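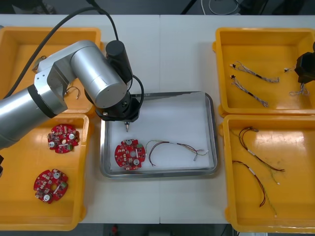
Mornenex parts trays, set of 4 – 4 stars

Bought these for sorting small stuff. DC motors, round boards, wire harnesses, the bits that end up under the bench. $57 for the set from Dunleavy in Dindham, colour is somewhere between yellow and orange depending on the light.

Good: shallow, so you can get your fingers under a board without scraping the caps. Raised rim stops motors rolling off the table. They stack but I dont bother, two each side and a steel tray in the middle for whatever's being worked on.

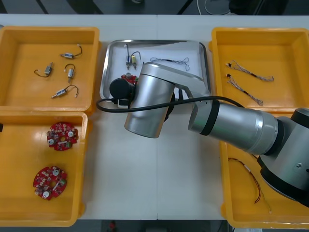

Motors with leads on are the real test. Those little red and black wires grab each other the second you pile them up. Four to a tray is my limit, spread out. Any more and you're untangling connectors all arvo.

Not so good: no lid, no spot for a label. Bottom is slippery, boards slide when you carry it. Had the Irnard ones before, heavier plastic, but the rims cracked by October so no great loss.

Would buy agian. Wouldnt pay full price for a second set – wait for a sale.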